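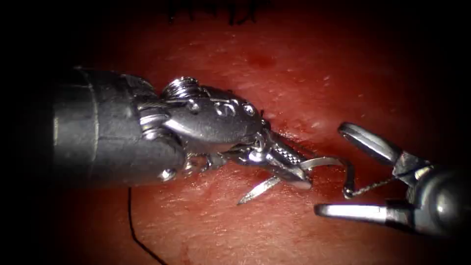
Section 3. Recording suturing demonstrations

The learner copies whatever you give it, including your sighs, so record the handoff the way you would want it done to you. A good example starts with the needle held in the driver's jaws and the grasper wide open opposite, with thread strung between the two. Start too late, with both instruments already gripping, and you teach the system that needles arrive by magic.

Before you start

1. Log in at the Truvanport console under your own name. The model keeps track of operators, and it has learned quite enough from "test test".

2. Set the episode length to 18 seconds. Longer episodes are split automatically, usually in the middle of the only interesting part.

3. Home both arms and wait for the tone.

Recording

4. Bring the driver in from the left and the grasper from the right. Keep both tips in the lit area. The corners of the view go nearly black, and the learner can't copy what it can't see.

5. Press the left pedal once. Pressing it twice starts an episode and ends it, which accounts for a surprising share of our archive.

6. Make one pass at your normal speed. Heroics are hard to label.

7. Press the right pedal to stop, then mark the episode Keep, Fumble or Discard.

Note: Fumbles are useful. If you drop the needle and recover it, mark Fumble and move on. Vojtěch Ševčík has the largest collection on the site and is rather proud of it.

Caution: Do not open the driver's jaws until the grasper has closed on the needle. Pulling on the thread to bring a dropped needle back can tear the tissue.

Caution: Never swap instruments during an episode. The Kratochvíl recorder will not notice, and the training run will.

After each block of 8 episodes, rest your hands and check the free disk space. A full set is 400 episodes. Send questions about labels to Sabina Bartoš, preferably before episode 400.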